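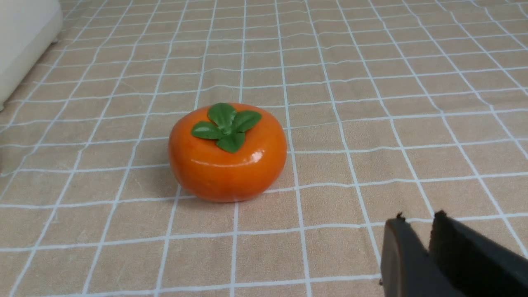
Breakfast is the only meal I set a proper table for, and most of the mail I get through this page is about that table, so I've put the answers in one place. I'll add to them when I can. If you've come over from the Gemumcombe swap page, hello! You'll find I'm fussy about toast and pretty relaxed about everything else. My decorating rule is one bright thing on a plain cloth, which can be as small as a fake persimmon – that glossy orange with the four green leaves on top does plenty against beige, and I don't have to eat it before it goes soft.

## Is the persimmon real?

No, and I get this one every November, right when the real ones show up at the store. I do buy real ones too. The squat kind can be eaten while it's still firm, like an apple. The taller, pointier kind needs to go so soft you'd think it had spoiled, and if you bite into one early your whole mouth will feel like it's wearing a sweater. I did that once, at a breakfast with company.

For dusting artificial fruit I use a barely damp cloth, then a dry soft paintbrush around the leaves. Skip the spray cleaner. I dulled a very nice lemon that way.

## Where did the tablecloth come from?

Mine is from Flustico and I paid $43 for it, which felt like a lot at the time (it still does). I don't know if they have the same grid anymore. Any light cloth with thin white lines would give you the same look. I wouldn't go for a dark one under toast unless you enjoy crumbs as a pattern.

Get one that hangs down a bit on every side, and wash it before you decide whether you like it. The fold lines from the package make any cloth look cheap. I hang mine up damp and pull the corners straight, and that takes care of most of the ironing.

## Why do you keep the toaster on the table instead of the counter?

Toast has a life span of maybe a minute. If the toaster is across the kitchen, I'm up and down the whole meal and everybody else gets theirs cold. With it on the table the bread goes straight onto a plate, and people can make the second round themselves.

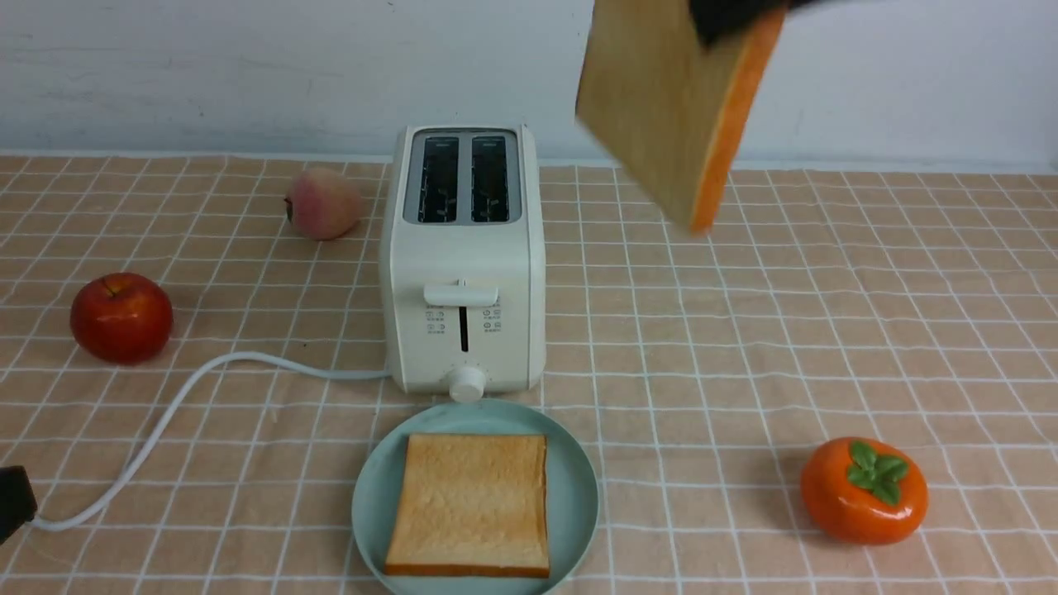
You do have to think about the cord. I run it out to the side, flat on the cloth, on whichever side has no chairs. Please don't let it dangle over an edge where a kid or a dog can catch it, and don't stretch it tight to reach an outlet. If it won't reach comfortably, move the table or go back to the counter. And keep curtains, paper napkins and dried flower arrangements well away from the slots. I love a dried flower arrangement, but not there.

## One plate or two?

For toast? One in the middle, right in front of the toaster, and then a small one for each person. I like a pale blue-green plate with a bit of a rim. The rim keeps crumbs in (mostly) and the color is kind to bread, if that makes sense. Stacking hot slices makes the bottom one limp, so I lay them flat with some room, or lean them against each other if there's a crowd.

## How dark should I set the dial?

Lower than you think, and then watch it! Every toaster I've owned has had its own idea of what the middle of the dial means. I start low, look, and give it a little more if it needs it. The second batch always browns faster in my kitchen, so I turn the knob down a touch before it goes in.

Frozen bread goes in on a low setting first and then gets another short turn. Sweet bread, raisin bread especially, burns while you're looking for the butter.

## My slices get stuck. Any tips?

Unplug it first. Every time, even if you're in a hurry and even if you've done it the other way for years. Then lift the lever up as far as it'll go and ease the slice out with your fingers once everything has cooled down. No forks, no knives.

Most of the sticking I've had came from slices I'd cut too thick or crooked. A slice that stands well clear of the top is so much easier to grab. I cut mine a little taller than the shop does and turn them so the longer side goes up.
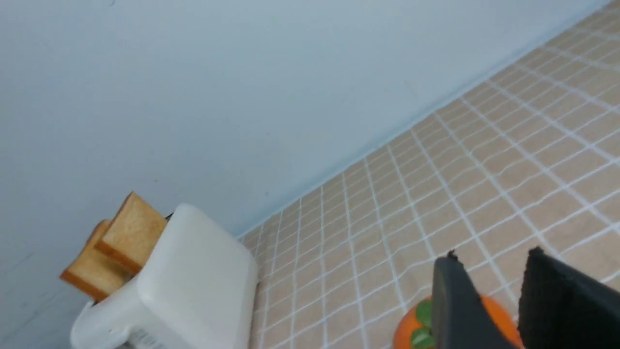 *Both slices up, ready to be taken out.*

## What bread do you use?

A plain square loaf from Halilović, the bakery, usually a day old. Fresh bread is too soft for me to slice evenly and it tears when it's buttered. If you only have fresh, leave it out on the board for an hour, cut side down.

The ends and the sad leftover slices get cubed, tossed with oil and baked at 300 degrees until they're crisp. They keep in a jar for weeks, or they would if I stopped eating them out of the jar.

## Do you wait for the toast, or let it wait for you?

I've always had the plate ready and taken the slices out the second they were done.

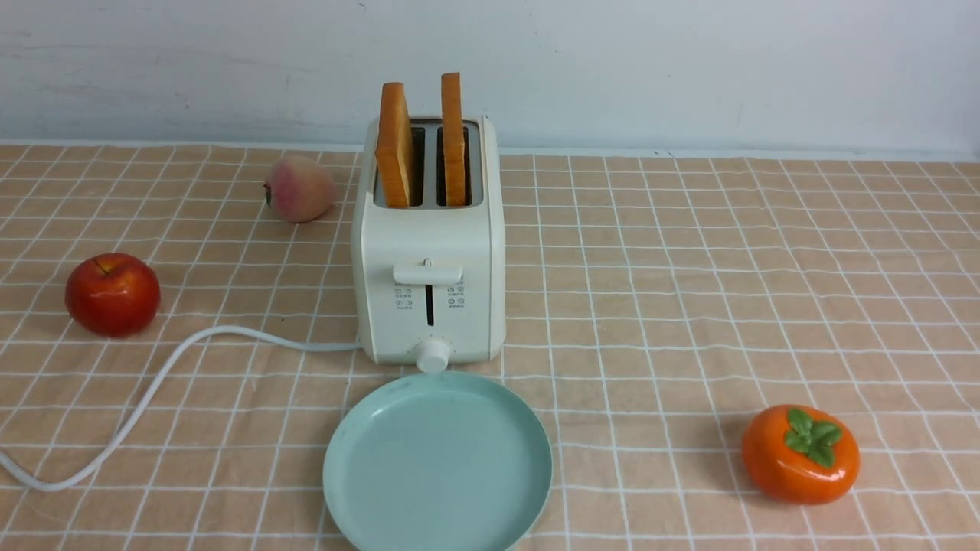 A reader wrote to say that she leaves hers standing in the slots for a bit with the lever up, and that it stays crisper there than it ever does on a plate: "The steam goes up and away instead of soaking into the bottom. Try it once with rye and you'll never hurry again." I tried it, with rye, and she's right about the crispness. I missed the butter melting all the way in, though, so I'm split on this one.

## How do you clean the crumbs out?

Unplug, let it cool, pull out the tray if yours has one and tip it into the sink. Do the outside with a damp cloth, wrung out hard. White shows every thumbprint around the lever, so I give that part an extra wipe before company comes.

## Will you do a page on jam?

Yes! I'm testing the Himholm plum recipe again and it still hasn't set the way I want. Once I get a batch that stays on the toast, I'll write it up.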